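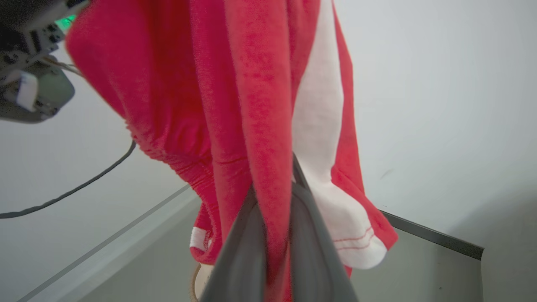
Kit wash, January

Hello again from the Naretthorpe kit cupboard! Dinesh Kanagaratnam asked me to put the red stuff up on the page so people can claim what's theirs before it all goes in the big bag for Talport (and yes, I know I said that last winter too).

The red one with the white stripe. Lovely bright tomato colour, soft and a bit fuzzy, with a broad white stripe running down it and two thin lines of red stitching across the white near the bottom. There's a gathered, ribbed bit as well, all scrunched up at the moment.

If it's yours, tell me the number on your kit form. Mine's 269, so don't try that one!

I wash all the reds on their own, inside out, at a cool setting, and I never tumble dry anything with white on it. I learned that the hard way with the Kerport tops, which came out a sort of salmon and stayed that way.

Collection is from my porch after 4 in the afternoon. Knock loudly, the bell's gone again. Anything left at the end of the month goes to the swap rail, and there's a pot by the door for washing powder money if you've got any change.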